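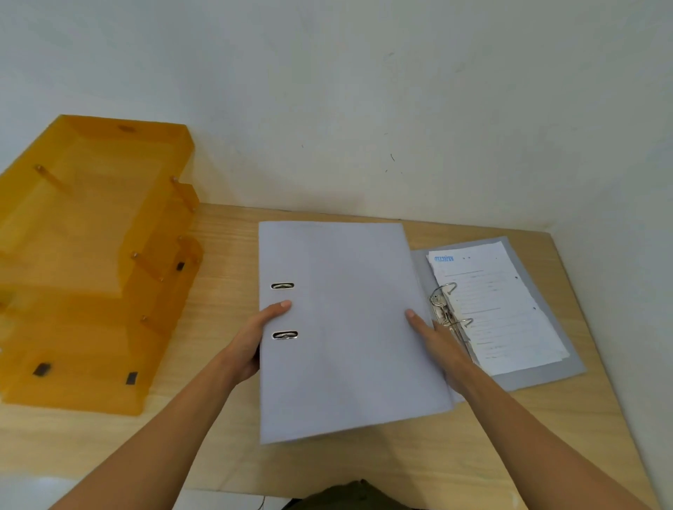
**Site visit report: Rudia document handling demonstration, 13th November**

Prepared by Mwangi Kaijage

## Purpose

The group attended an open day at Rudia to see how paper filing tasks are recorded and used to train a two-arm robot. The task shown was handling a lever-arch binder on a desk.

## Procedure

A person first performs the task by hand. Each recording is split into steps: open cover, release rings, remove sheets, close. The Wirkum software stores the steps with the hand positions. Rudia reported a set of 431 recordings, with a target of 2,000 by June.

## Observations

The robot made 15 attempts during our session. Ring release was the weakest step. The cover swung back when the grip was too close to the spine, and punched sheets caught on the rings. Force readings were shown on a second screen but were not explained.

## Open points

- Cycle time was 58 seconds with the cover already open. No figure was given for the full task.
- Ask Rudia for the grip force limits before the lab test.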